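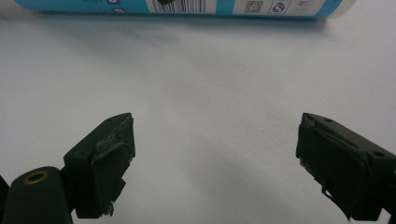
質問者：Aravind Arumugam　カテゴリ：収納・保管／容器の表示　2月　回答3件　解決済み

円筒容器を横倒しで保管する場合のラベルの向きと、転がり対策について

作業室の棚を整理しています。青と白のラベルが巻かれた円筒形の容器を、これまで立てて並べていましたが、棚板の間隔を詰めたため立てて入らなくなりました。容器の高さは280 mm、新しい棚の有効高さは200 mmです。横倒しで収納する方向で検討しています。

写真は白い作業台に横倒しで置いた状態です。ラベルの青い部分に小さな白い四角のアイコンが二つ、白い部分にバーコードとQRコード、その右に細い枠で囲まれた丸いマークがあります。端のキャップは白っぽい半透明です。

確認したい点は次のとおりです。

1. 横倒しにしたとき、バーコードとQRコードのどちらを手前に向けるべきか。在庫の出し入れはハンディ端末で読み取っており、端末は両方に対応しています。

2. 棚板は表面が平滑で、容器が転がります。仕切りを入れる以外に簡単な方法はあるか。

3. 枠で囲まれた丸いマークはリサイクルか認証関係の表示だと思うのですが、空になった後の分別はこれを見て判断してよいか。

中身は乾燥した粉体で、液体ではありません。本数は14本です。棚の奥行きには余裕があります。棚はGiltdenの組立式で、棚板の高さは変更できますが、上の段に別の箱を入れたので戻したくありません。よろしくお願いします。

回答1　投稿者：Linar

立てて置いた方がいいです。粉でもキャップ側に寄ると、開けたときにこぼれます。うちは横にして失敗しました。棚を元に戻すのが一番早いと思います。

回答2　投稿者：Zúñiga　【ベストアンサー】

棚板の高さを変えない前提で、質問の番号順に回答します。

1. コードの向き

棚に入れたまま読み取るなら、QRコードを基準にしてください。円筒の胴に印刷された一次元バーコードは、バーの並ぶ方向と円筒の軸方向の関係で読み取りやすさが変わります。バーが軸に沿って並んでいれば（横倒しの状態でバーが左右に並んでいれば）、曲面の影響はバーの長さ方向にしか出ないため、走査線を軸と平行に当てれば読めます。バーが周方向に並んでいる場合は、端のバーが曲面の裏側に回り込み、読み取り率が落ちます。

QRコードは小さいものであれば曲面の影響が少なく、端末の角度にもあまり左右されません。ただし、二つのコードに同じ情報が入っているとは限りません。バーコードが商品コードで、QRコードが製造元の案内ページのURLという構成はよくあります。先に1本だけ両方を読み、在庫管理に使っている値がどちらから出るかを確認してください。QRコードがURLだった場合は、バーコードを手前に向けることになります。

なお、容器の軸を棚の奥行き方向に向けて収納すると、手前に見えるのはキャップか底だけになり、胴のラベルは読めません。その置き方をするなら、コードを別のシールに印刷して端面に貼る必要があります。半透明のキャップに直接貼るとキャップ交換時に管理が外れるため、底側に貼って底を手前にする方が確実です。

2. 転がり対策

軸を棚の間口と平行にすると、容器は手前に転がり出ます。軸を奥行き方向にした場合は左右に転がるだけなので、側板と両端の止めで押さえられます。本数が14本なら後者を勧めます。

具体的な手順です。

・棚板に滑り止めシートを敷く。厚みがあると有効高さを消費するため、薄手のものを選ぶ。
・列の両端に、高さ5 mm以上の角材か樹脂の押縁を両面テープで固定する。
・容器は片側に寄せて詰める。隙間を残すと、1本抜いたときに残りが動く。
・2段積みにする場合は、下段の両端を必ず固定する。ここが開くと上段が落ちる。

2段積みが可能かどうかは胴の直径次第です。俵積みにしたときの高さは、直径をDとするとD×1.87です。これが有効高さ200 mmからシートの厚みを引いた値に収まるか計算してください。取り出しの余裕も見込む必要があります。

3. マークと分別

写真の解像度では、丸いマークが何を示すものか判別できません。リサイクル表示のようにも認証マークのようにも見えます。認証マークであれば、分別の根拠にはなりません。

分別は材質表示で判断してください。ラベルに容器の材質表示があれば、胴とキャップが分けて書かれていることがあります。材質が異なる場合は外して別々に出します。胴の材質は写真からはわかりません。最終的な区分は自治体の規定が優先します。

補足として、回答1のキャップ側への偏りは実際に起こります。開封済みの容器は、使う前に立てて軽く叩き、粉を底に落としてから開けてください。開封後に立てて保管するよう指定している製品もあるため、ラベルの保管方法の欄を確認してください。指定があればそちらに従います。

回答2への返信　投稿者：Aravind Arumugam

1本読み取って確認しました。QRコードは製品ページのURLで、在庫に使っている値はバーコードの方でした。底側に管理用のシールを貼り、軸を奥行き方向にして収納します。2段積みは直径を測ってから判断します。開封済みのものだけ別の棚に立てることにしました。

回答3　投稿者：Herow

解決済みのようですが一点だけ。シールを底に貼る場合、感熱紙のラベルは避けた方がよいです。棚板や隣の容器と擦れて印字が薄くなります。熱転写の合成紙なら問題は出にくいです。貼る前に底面の粉を拭き取ってください。底に凹みのある容器だと全面が密着しないので、シールは凹みの内側に収まる寸法で作ってください。

押縁の両面テープは、貼ってから一晩置いて容器を載せています。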